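Tadton Floor Notes: read me first

Hello, and thanks for opening this one before the big folder. Most people go straight for the big folder, and then I get emails asking what "FS" means. (It means floor, soft. More on that further down.)

What you've got is a collection of notes and pictures on household clutter at floor level: blankets, throws, jumpers, paper, all the stuff that ends up under and in front of low furniture and stays there. I started it because I was trying to write a decent tidying guide for the family room at our place in Tadton and realised I had no idea what sort of mess we really made. I could have told you it was toys. It was mostly fabric! Blankets, hoodies, a towel or two, and one very large picnic rug that had no business being indoors.

So I kept going, and a couple of friends in Prukberg let me do their places as well, and now there are 2642 entries and I'm told I should write a README like a grown-up.

Last updated Mar 12, 2023.

What's in it

Each entry is a short text note and, where there is one, a picture. The note says which room, what sort of surface, what was on it and where it ended up once it was put away. I've kept the notes the way I typed them, so the spelling wobbles, and you'll find "doona" and "quilt" used for the same thing depending on my mood. Search for both.

The rooms come from three homes. I've called them Tarwood, Olvera and Prukberg in the files. Tarwood is ours, named after the street, and it has by far the most entries. Olvera is a flat with hardly any storage and a lot of cushions. Prukberg is the tidy one, and it's a bit thin as a result — sorry about that, but I wasn't going to ask them to mess it up for me.

The codes

FS is floor, soft: anything made of cloth lying on the floor. FP is floor, paper. FH is floor, hard, so blocks, cups, shoes, the remote. SH means it was on a shelf, and UN means it was underneath something. You can have more than one code on an entry and plenty do. If a blanket is half under the couch it gets FS and UN, and I don't fuss over how much of it is under.

I had a code for "on a chair" for a while and then dropped it. A jumper on a chair is a whole other philosophical problem in our house and I didn't want to be drawn into it.

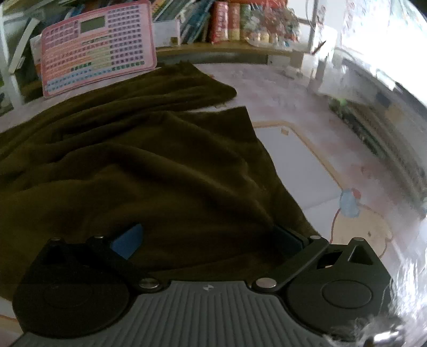

Low shelves deserve a section of their own, seeing as they make up such a big part of the FS entries. Anything soft that gets dropped near one tends to get shoved back against it by feet, and after that it sort of becomes part of the furniture and you stop seeing it. The olive-green fleecy cloth is a nice clear one to learn the coding from: it's bunched up on the floor right back to the base of the shelf, so it's FS, and the little scrap of paper off to the right of it gets its own FP line. Please don't lump the two together under one entry. I did that for my first 300 and had to go back through every single one with a pot of tea and a bad attitude.

While I'm on fleece, it's worth knowing how I've recorded layers. If a cloth is folded over on itself I write "lapped", and if it's just scrunched I write "bunched". Bunched and lapped is allowed. I don't try to guess the size of a thing when it's all crumpled, and I'd rather you didn't add sizes either unless you've shaken it out and put a tape on it.

How I tidy, for what it's worth

People ask, so I'll put it in. I do soft things first, always. Once the blankets are up you can see the floor, and the rest of the job looks about half as horrible. I pick each one up by the middle, give it a shake (outside if it's been down a while, you would not believe the crumbs), fold it in thirds and put it in the chest under the window. Fleece won't hold a crisp fold and I've given up asking it to. Rolling works better and it takes up less room.

Paper comes next, and I look at every scrap before it goes in the recycling. That's a rule from when my youngest was drawing tiny tickets for a show and I binned the lot. Never again!

Hard things last, in a tub, sorted while I watch telly.

The Olvera notes do it in a different order, with hard things first, as there's a cat and she eats things. Both ways are in there and I haven't marked one as right.

Things that are a bit wonky

Colours are whatever I thought they were at the time. My "olive" and my "khaki" are probably the same colour on different evenings, and a few of the greys could be blue. If you need proper colours you'll want to go back to the pictures and do it yourself.

There are 19 entries with no room written down. I know they're from Tarwood, but I couldn't tell you if they're the family room or the hall, so I've left the room blank. Please leave it blank too.

The "put away" column is patchy for the early weeks. I'd been writing "away" and thinking that was helpful.

Some things turn up again and again across entries. The picnic rug must be in there dozens of times. I've left the repeats, as how often a thing lands back on the floor was half of what I wanted to find out.

Using it

Go for it. Classroom, blog, your own tidying chart on the fridge, all fine by me. A mention of the Tadton Floor Notes would be lovely but I won't chase you. I'd only ask that you don't use it to make fun of anyone's house. The people in Olvera and Prukberg were very good sports and I'd like to be invited back.

If you add entries of your own, keep the five codes as they are and start a new room name so they don't get mixed in with mine. Put the note in your own words, as long or as short as you like. One line is plenty.

Still to do: the laundry at Tarwood (I keep putting it off), a proper list of the fabric words, and splitting the big folder up by room so it opens faster.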